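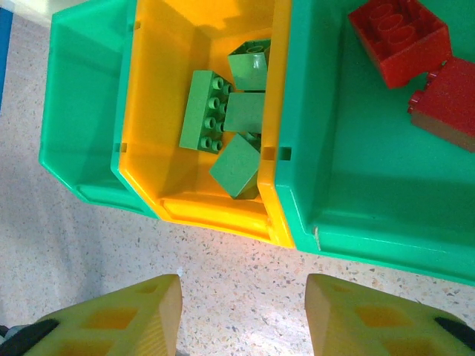
5. Comparing two sets of fingers with the brick sorting test

This section explains how to compare two sets of fingers on the Edunness two-arm station. Please complete section 4 (homing of both arms) before you begin.

5.1 Preparing the table

1. Place the three bins in one row, with the yellow bin between the two green bins. The rims must touch.

2. Put the bricks on the table in front of the bins. Mixed colours and lengths are recommended. Other small items may stay between them, as the fingers must also learn to pass by them - see 5.4.

3. Open the Bagheri controller page and load program 31. Choose "Sort by colour".

4. Check that the wrist camera of each arm shows the tips of both fingers. If one tip is missing from the view, loosen the camera screw and turn the camera a little.

Caution: Keep your hands outside the enclosure while the rail is powered. The carriages can start without a sound.

5.2 Running the test

5. Set the closing force to level 3 for both arms. Do not change it between the two sets of fingers, otherwise the results cannot be compared.

6. Press Start. Let one arm finish its drop before you send the other arm to the bins. 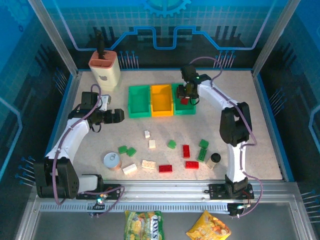 Figure 5-2. Right arm with a red block at the right green bin.

7. Write down every dropped brick and every second attempt in the test sheet (form 909).

8. Stop the program, change the fingers as described in section 3, and repeat steps 5 to 7.

Note: After each change of fingers the opening width must be taught again. Open the gripper fully above a free part of the table and press Save Width.

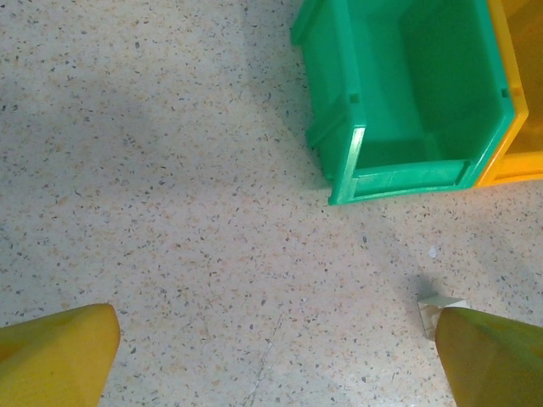
The saved width is valid only for the fingers which are mounted now. If the controller shows message 2954, the old value is still in use, and you should repeat the teaching from the open position.

5.3 Reading the results

Compare first the second attempts, then the total time. Short bricks usually show the difference more clearly than long ones. Questions about the test sheet can be sent to Danish Arain at the Flekley office.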